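Ticket 86 – Gripper comparison, trigger head task
Opened: 4/4/26
Status: open, waiting on supplier
Units: Rakex two-finger, Nodari three-finger
Controller: Kenis

Problem
Neither gripper seats the trigger head on a spray bottle reliably. The Rakex sheet says it handles "everyday threaded closures". I have my doubts.

Log
Ran 18 attempts, 9 on each gripper, same arm, same controller settings.

Rakex: 4 seated, 5 cross-threaded. Grip force at the default. Lowering it made the head spin in the fingers, raising it squashed the bottle and tipped the neck off line.

Nodari: 5 seated, 4 dropped before the thread caught. One more than the Rakex, and I wouldn't buy anything on the strength of that.

Swapped the wrist camera for the Lockwood. No change I could measure. The supplier blamed lighting, then calibration. Recalibrated, same result.

Supplier now suggests their new force-control update, due in July. They said much the same of the last one.

Next step
Set a baseline by hand before spending any more on fingers. Left hand holds the bottle by its wide lower part, right hand takes the head from over the top. Both grippers come in from the side, and I suspect that matters more than the number of fingers.

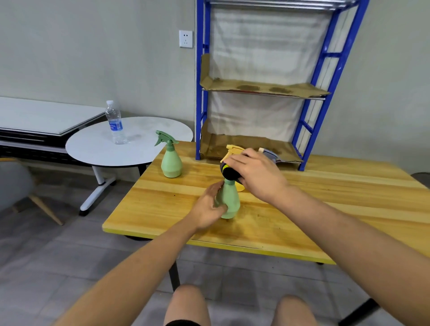

Reply from Kenis support: Before you write off the side approach, please send us the torque log for the cross-threaded runs. If the peak comes in the first quarter turn, the wrist is probably too stiff, and a top grasp will fail in the same way.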